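Zuletzt aktualisiert: 31. Januar 2021
Lesezeit: 7 Minuten

Sprechernotizen – Greifer beschaffen, ohne sich zu verrennen

(Folie 1, Titel)
Begrüßung kurz halten. Wer ich bin, Planung und Einkauf bei Undico, kein Ingenieur. Dank an Ailbhe Sheehan für die Einladung. Gleich sagen: es geht um Geld und Reihenfolge, die Technikfragen bitte an Gebremedhin Habte, sitzt vorne links.
Fragen ruhig zwischendurch, aber nicht bei der Tabelle, sonst verliere ich den Faden.

(Folie 2, Ausgangslage)
Sortierraum Lumham. Obst und Gemüse, gemischt, kleine Mengen, wechselnde Lieferanten. Bisher alles Handarbeit. Frage der Geschäftsleitung letzten August: was kostet es, einen Teil davon zu automatisieren? Antwort damals: weiß keiner. Ich auch nicht.
Erster Reflex war Prospekte bestellen. Stapel auf dem Tisch, drei Wochen gelesen, danach dümmer als vorher. Jeder Hersteller zeigt einen Arm, der einen Karton hebt. Karton haben wir nicht. Wir haben weiche Ware mit Druckstellen.
→ hier nicht zu lange, Publikum kennt das

(Folie 3, der Fehler mit dem Arm)
Wir haben vom Arm her geplant. Traglast, Reichweite, Sockel, Schutzzaun. Angebot von Drekudon eingeholt, sauberes Angebot, nichts dagegen zu sagen. Nur: Greifer war eine Zeile. »Endeffektor nach Absprache«. Kein Preis.
Bethel Ambaye hat das in der Besprechung als Erste gefragt: Was heißt nach Absprache? Stille. Rückruf bei Drekudon, Antwort: kommt aufs Produkt an.
Genau. Kommt aufs Produkt an. Also muss man beim Produkt anfangen, und beim Anfassen. Der Arm kommt zum Schluss.
Merksatz NICHT vorlesen, steht auf der Folie.

(Folie 4, was im Budget steht)
Vier Töpfe. Langsam durchgehen.
Topf eins: Greifer und Finger. Handgeführte Greifer für die Erprobung, Polster als Verschleißteil. Polster immer getrennt ausweisen! Die laufen sonst unter Werkzeug und verschwinden im Gemeinkostenblock.
Topf zwei: Leute, die greifen. Stunden. Der Topf, der überall fehlt. Wer mit dem Handgreifer Ware umsetzt, sortiert in der Zeit nichts anderes. Tsegereda Berhe hat uns dafür eine eigene Kostenstelle aufgemacht, vorher lief das irgendwie mit.
Topf drei: Daten. Speicher, Sichten, Aussortieren von schlechten Durchgängen. Klingt klein. Ist es nicht.
Topf vier: Arm und Zelle. Kommt zuletzt und darf ruhig noch ein Platzhalter sein. Platzhalter mit Obergrenze, sonst streicht das Controlling die Zeile ganz.

(Folie 5, Zahlen)
Tabelle kurz stehen lassen, trinken.
600 Griffe pro Warengruppe war unser Ziel, bevor wir überhaupt über einen Arm reden. Die Zahl ist gesetzt, nicht berechnet. Zugeben wenn einer fragt. Irgendwo muss man anfangen, und eine gesetzte Zahl läßt sich wenigstens überprüfen.
12 Warengruppen auf der Liste. Davon bleiben sieben für die erste Runde. Gestrichen: alles mit Blattgrün, alles im Netz, Beeren sowieso.
45 Minuten am Stück greifen, dann Wechsel. Hat Rigoberto Aguirre so festgelegt, nach Rücksprache mit den Leuten. Danach werden die Griffe schlampig und die Hand müde. In der Personalplanung heißt das: zwei Personen pro Platz, immer. Hatte ich im ersten Entwurf mit einer gerechnet. Peinlich, aber ruhig erzählen, den Fehler machen alle.

(Folie 6, kaufen / mieten / leihen)
Handgreifer: kaufen. Miete lohnt bei der Laufzeit nicht, Rechnung liegt im Anhang.
Arm: erst mieten. Negussie macht Mietmodelle mit Kaufoption, Konditionen verhandelbar, ich nenne hier keine Preise (haben wir zugesagt!).
Speicher: was man schon hat, zuerst ausreizen.
Ersatzteile: doppelter Satz Fingerpolster gleich mit der ersten Bestellung. Nachbestellen dauert, Versand kostet jedesmal extra. Bei uns lag der Platz einmal still wegen einem Polster. Einem!
– hier evtl. Zwischenfrage nach Wartungsvertrag. Antwort: für Handgeräte nein, für den Arm ja, ab Tag eins.

(Folie 7, Ware als Kostenposition)
Wird gern vergessen. Erprobung frisst Ware. Tomaten, Pflaumen, Mandarinen, Kartoffeln – was oft gedrückt wird, verkauft keiner mehr. Eigene Zeile, Einkaufspreis, monatlich abrechnen.
Und bitte auch angeschlagene Stücke mit reinnehmen. Wer nur mit schöner Ware probt, kauft den falschen Greifer. Eine runzlige Stelle greift sich anders als eine pralle Tomate, das muss man in der Hand gehabt haben. Glatt und glänzend ist der eine Fall, matt und uneben der andere, beide gehören in die Abnahme.
Größe auch mischen. Kirschtomate neben dicker Pflaume, Öffnungsweite reicht für beides oder eben nicht. Steht in keinem Prospekt so, wie man es braucht. 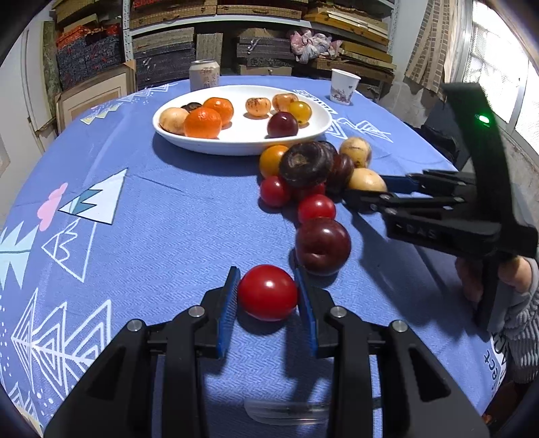
Zwei Greifer pro Arbeitsplatz also, nicht einer. Zurück zum Budget: das verdoppelt Topf eins sofort, und genau an der Stelle kommt der Anruf vom Controlling. Vorbereitet sein. Meine Begründung in der Vorlage, ein Absatz: bei zwei Greifern lässt sich halten und nachfassen vergleichen mit reinem Einhandbetrieb, und erst danach weiß man, ob man einen Arm oder zwei anfragt. Der Unterschied in Topf vier ist um ein Vielfaches größer als das zweite Handgerät. Ging durch, beim zweiten Anlauf. Beim ersten hatte ich den Vergleich nicht drin.

(Folie 8, Platz und Möbel)
Tisch reicht. Wirklich. Kein Umbau für die Erprobungsphase, kein Sockel, keine Zelle. Tischdecke oder Unterlage ist egal, Hauptsache man wechselt sie ab und zu, sonst gewöhnt sich die Auswertung an einen Hintergrund. Punkt ist von Gebremedhin, bei Nachfragen an ihn abgeben.
Tageslicht vom Fenster: kostet nix, schwankt aber. Lampe ins Budget, kleiner Betrag, trotzdem aufschreiben.
Anmerkung Brandschutz nur wenn gefragt.

(Folie 9, Zeitplan)
Phase A Greifer beschaffen und anfassen. Phase B Griffe sammeln. Phase C Entscheidung, und zwar schriftlich, mit der Möglichkeit Nein zu sagen. Phase D Arm mieten.
Zwischen B und C Luft lassen. Bei uns war keine, deshalb saßen wir in der Entscheidungsrunde mit halben Auswertungen und haben vertagt. Vertagen kostet auch, Mietangebot war danach abgelaufen und musste neu angefragt werden.
Liefertermine im Moment mit Vorsicht. Nichts versprechen, was am Zoll hängt.

(Folie 10, Stand Lumham)
Stand ehrlich nennen: Phase B läuft. Noch kein Arm gemietet. Drei Warengruppen haben die Griffzahl voll, die anderen vier nicht. Ob sich das Ganze rechnet, kann ich heute nicht sagen, und wer mich das in der Pause fragt kriegt dieselbe Antwort.
Was ich sagen kann: das Budget hält bisher, ausser Topf zwei. Stunden unterschätzt. Nachtrag ist eingereicht, Tsegereda prüft.

(Folie 11, Anhang / Vorlagen)
Leere Tabelle mit den vier Töpfen gibts auf Anfrage, Mail an Bethel, nicht an mich, ich finde die nie.
Checkliste Angebotsvergleich: Greifer muss eigene Zeile haben, Polster eigene Zeile, Schulung eigene Zeile. Angebote ohne diese Zeilen zurückschicken. Machen die meisten Anbieter dann auch, dauert halt eine Runde länger.

Reserve, falls Zeit übrig:
– Geschichte mit dem falsch bestellten Netzstecker
– Abschreibungsdauer Handgeräte, Tsegereda kann das besser
– Warum wir Kartoffeln erst garnicht drin hatten und jetzt doch

Falls Zeit knapp: Folie 8 überspringen, Folie 5 und 7 auf keinen Fall.
Rigoberto gibt Zeichen bei fünf Minuten Rest. Danach Fragen, Mikro geht durch die Reihen.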